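Quem somos

A Plondeck é uma pequena empresa que passa os dias a tentar que uma máquina arrume a mesa. Continuamos a arrumar a nossa à mão.

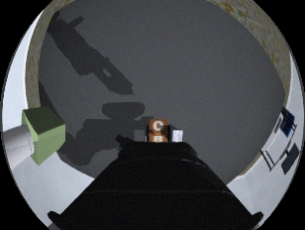 Marianna Pawlak escreveu-nos que a sobrinha dela arruma cubos com letras desde os dois anos e que nunca precisou de um simulador para isso, só de alguém que lhe prometesse sobremesa. Perguntava também quando é que podia encomendar uma máquina que lhe esvaziasse o lava-loiça, e se convinha esperar sentada.

Respondemos-lhe que sim, sentada, e de preferência numa cadeira confortável. A pergunta dela é a que recebemos mais vezes, por isso fica aqui a resposta comprida.

O que fazemos

Ensinamos braços robóticos a fazer tarefas que qualquer pessoa faz a pensar noutra coisa: pegar num bloco pequeno, pô-lo dentro de uma caixa, separar parafusos de anilhas, dobrar um pano de cozinha. Quase tudo começa em simulação, onde a loiça partida não se paga e ninguém tem de varrer. Um bloco com uma letra em cima, entre os dois dedos de uma garra, sobre uma superfície lisa e cinzenta, é o nosso pão de cada dia. Quem nos visita à espera de um mordomo metálico costuma ficar calado uns segundos e depois perguntar onde fica o café.

O trabalho de agarrar um objeto parece curto demais para ocupar uma empresa. Também nós achávamos. Depois descobrimos as sombras. O braço faz sombra em cima daquilo que está a tentar ver, e uma sombra escura numa mesa escura é, para um programa mal treinado, um buraco, um objeto novo ou uma parede. Mexemos nas luzes do simulador mais do que um fotógrafo de casamentos. O Uldis Laur chegou a passar uma tarde inteira a mudar uma lâmpada que não existe.

Como começámos

A Plondeck nasceu em dezembro, numa sala emprestada por cima de uma loja de tintas, com duas secretárias e uma chaleira. O Urmas Navickas vinha da manutenção de linhas de embalagem e estava farto de ouvir que as fábricas já funcionavam sozinhas. Tinha passado anos a desencravar as tais fábricas com uma chave de fendas. A Birutė Sepp vinha da programação e achava que o problema se resolvia em seis meses. Ainda cá está, e já não dá prazos.

O primeiro projeto a sério foi para a Brisex, que queria deixar de separar à mão as peças devolvidas. Prometemos demais, como toda a gente neste ramo, e entregámos uma coisa que funcionava muito bem desde que as peças chegassem direitas, limpas e uma de cada vez. Nunca chegavam assim. A Brisex foi simpática e contratou-nos outra vez, agora com um caderno de encargos escrito por quem trabalha no armazém. Foi o melhor documento técnico que já recebemos, e tinha uma nódoa de sopa na página da frente.

As máquinas já fazem as tarefas de casa?

Umas poucas, e mal. Lavar a loiça, fazem, desde que alguém a leve até lá, raspe os restos, a encaixe nas grades e a volte a guardar. Aspirar, também, em casas sem franjas, sem meias e sem gato. O resto é promessa e vídeos muito bem montados.

Dobrar roupa continua a ser um vexame. Uma camisola não tem forma até alguém lha dar, e a máquina quer saber a forma antes de lhe tocar. No nosso último ensaio com panos de cozinha, em 100 tentativas, 70 deram um pano que a mãe de um de nós aceitaria guardar na gaveta. A senhora é exigente, mas foi ela que se ofereceu para avaliar, e não quisemos discutir. As outras deram uma espécie de pastel.

E as da oficina?

Melhor. Numa oficina pode-se mandar no mundo: a caixa está sempre no mesmo sítio, a peça é sempre a mesma, a luz não muda quando passa uma nuvem. Onde isto é verdade, as máquinas trabalham há décadas e ninguém lhes faz festas. O que nos interessa é o canto da oficina onde deixa de ser verdade, aquele onde há um tabuleiro de peças misturadas e um senhor de luvas que sabe, pelo som, qual delas tem folga. O senhor ganha-nos sempre. Pedimos-lhe conselhos e levamos-lhe bolos.

Na linha Pichler, que é a nossa bancada de ensaio, deixámos uma célula a trabalhar 168 horas seguidas a passar blocos de um lado para o outro. Os blocos ficaram, no fim, praticamente onde tinham começado. Aprendemos muito sobre o desgaste dos dedos da garra e bastante sobre a paciência do Deividas Dzene, que ficou com o turno da noite.

O que não fazemos

Não fazemos robôs com cara. Não fazemos robôs que dão as boas-vindas em feiras. Não aceitamos trabalhos em que a conta só bate certo se despedirem as pessoas antes de a máquina funcionar, em parte por princípio e em parte por já sabermos como acaba, com alguém a ligar às seis da manhã para perguntar onde se desliga.

Também não publicamos vídeos acelerados. Se um braço demora a pegar num bloco, o vídeo demora o mesmo. Perdemos assim alguns clientes e quase todos os seguidores.

Quem está cá

Urmas Navickas trata da mecânica e das conversas difíceis com fornecedores.
Birutė Sepp escreve o controlo e apaga o que escreveu na véspera.
Uldis Laur cuida da simulação, das câmaras virtuais e das respetivas sombras.
Deividas Dzene faz os ensaios e é o único que sabe onde estão as chaves sextavadas.

Em que estamos agora

O projeto Noma quer pôr a mesma garra a levantar blocos, canecas e embalagens moles sem trocar de dedos. Os blocos vão bem. As canecas dependem da asa. Das embalagens moles falaremos quando houver alguma coisa de que falar.

Recebemos visitas com marcação e estágios de quem tenha feitio para repetir a mesma coisa muitas vezes com ligeiras diferenças. Para orçamentos, mandem-nos uma fotografia da bancada como ela está, com a tralha toda. Se a arrumarem primeiro, o orçamento sai errado.

Artigos recentes

Panos de cozinha: o que correu mal desta vez
Porque é que a caneca tem asa (e porque é que isso nos estraga a semana)
Brisex, segunda volta: notas do armazém
Noma: perguntas de quem vai usar
Estágios na Plondeck
Uma semana com a célula Pichler, por Deividas Dzene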